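Wandidside Collection Notes
Last updated: November 9, 2023

Washroom tasks: where the hand-held set stands

The washroom portion of the hand-held set now contains 2794 recorded episodes. Of these, 2208 have passed review and were released to the training group with the current index. The remainder are either waiting for a second reviewer or have been marked for exclusion. Excluded episodes stay on the server with their reason codes, so anyone who wants to study rejected data can still do so, but they no longer appear in the default loader.

The set was started in April with a short task list: pick up a small object near a basin, move it to a named place, release it, and return the hands to a rest position. The list has grown since then. It now covers two-handed transfers, placing objects inside a basin, retrieving them from inside a basin, and clearing a countertop in any order. Doors and drawers remain outside the scope of this set and are handled under the Nimura task list.

Collection is done with a pair of hand-held grippers, one per hand, and no robot arm. Each gripper carries printed square markers, from which its position and orientation are recovered after recording. Jaw opening is logged separately. The head view is stored next to both streams and shares their clock. The policy trained on the data receives gripper motion relative to the start of each short window, so the absolute position of the collector in the room does not enter the training target. It does still affect the result through the head view, and for that reason the collection plan asks for changes in standing position between episodes.

Junpei Katayama, who maintains the plan, revised the standing position rule last month. Collectors used to choose a new position after every ten episodes. Review of the early batches found that most people alternated between two spots and faced the same direction from both. The revised rule assigns a heading on the task card. It takes slightly longer to set up and gives a much wider spread of backgrounds, including views down toward the floor and across to other fixtures.

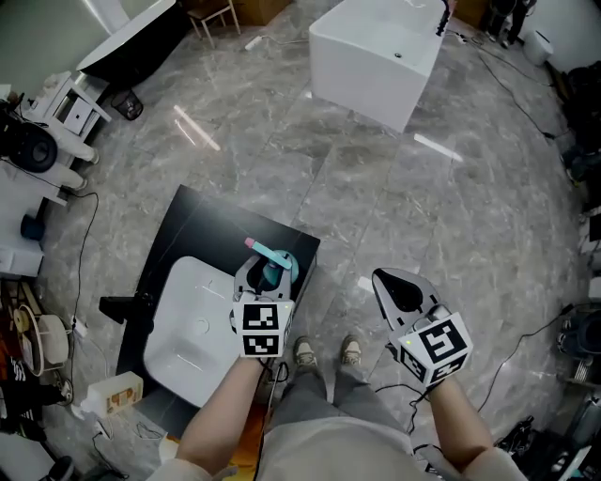 Issue 3

The change also brought more clutter into view. Earlier instructions asked collectors to clear the surrounding floor before recording. That line has been removed from the task card for this set. Cables, bags, boxes and spare fixtures may remain where they are provided that the walking path is safe and the target object can be told apart from its surroundings. A policy that has only seen bare floor tends to treat any dark shape near the counter as part of the counter, and the first round of trials at Oda showed this plainly. People elsewhere in the room are also acceptable. Episodes in which a second person handles the target object are not, and should be stopped and deleted by the collector.

Small objects with several colors have been useful. A light-blue stick with a pink tip and a teal end piece gives the reviewer a clear way to judge orientation at the moment of grasp, which a plain object of the same size does not. Against a black countertop the edges are easy to find. Against a white basin they are still adequate. Collectors should continue to mix these with plain objects, at a ratio of one plain to two colored, until the orientation labels are complete.

Four points came up repeatedly in review and are repeated for all sites.

Marker visibility. At least one marker on each gripper should face the head view during approach and grasp. A brief loss during transport can be filled in by the tracker. A loss at the moment the jaws close usually cannot, and the episode will be excluded. Turning the wrist outward by a small amount before closing is normally enough. Please do not hold the gripper in an unnatural pose for the whole episode to keep a marker in view – the pose is learned along with everything else.

The idle hand. In one-handed tasks the second gripper should stay in view when this is comfortable, with its jaws open and empty. Some collectors lower it to their side, and this produces long gaps in one of the two motion streams. The loader can mask those gaps, but masked windows are dropped from two-handed training and the episode then counts for half of its intended use.

Cable slack. Motion near the end of a cable's reach is slower and more curved than motion in free space. The effect is visible in the speed plots of 240 episodes from one batch, all recorded with the same routing. Those episodes have been kept, with a flag. Leave enough slack for a full arm extension in both directions before starting.

Glossy surfaces. Polished tile and bright ceiling lights produce streaks on the floor that move with the head. These have not caused tracking errors. They did cause a fault in the automatic scene splitter, which treated a moving streak as a cut and divided single episodes in two. The splitter has been replaced with a version that uses jaw state and the collector's start and stop signals only. Affected episodes were rejoined and reviewed again, and no new recording is needed.

On labels, the text description attached to each episode is now written after recording by a person who did not collect it. Descriptions written by the collector tended to state the intended action, including in cases where the grasp had failed or a different object was picked up. The present form has one sentence for the action and one field for the outcome. Outcome takes one of three values: complete, partial or failed. Failed episodes are kept in the set when the tracking is good. They are used to train the outcome classifier and are not shown to the policy.

Review time remains the main limit on release. A reviewer at Wandidside needs more than twice as long for a two-handed episode as for a one-handed one, mostly for checking the handover. Drusari, the in-house review tool, now plays both gripper streams on one timeline with the head view, and reviewers can jump straight to each change in jaw state. The previous version required both streams to be opened separately. Sites still running it should update before the next batch is assigned, as the older tool writes outcome values in a form the new index will not read.

The next block of recording will hold the task list fixed and vary the fixtures. Countertops with inset basins are well covered. Wall-mounted sinks and freestanding tubs are not, and the reach into a tub is long enough that posture and head angle differ from anything collected so far. A pilot card for tub retrieval has been issued to two collectors. It asks for a slow approach, a grasp below the rim, and a lift clear of the rim before any sideways motion. Comments on the card should be sent to Katayama before the full block opens.

Related items
Reason codes for excluded episodes, revised list
Calibrating jaw opening at the start of a shift
Nimura task list: doors and drawers
First policy trials at Oda
Drusari update notes for reviewers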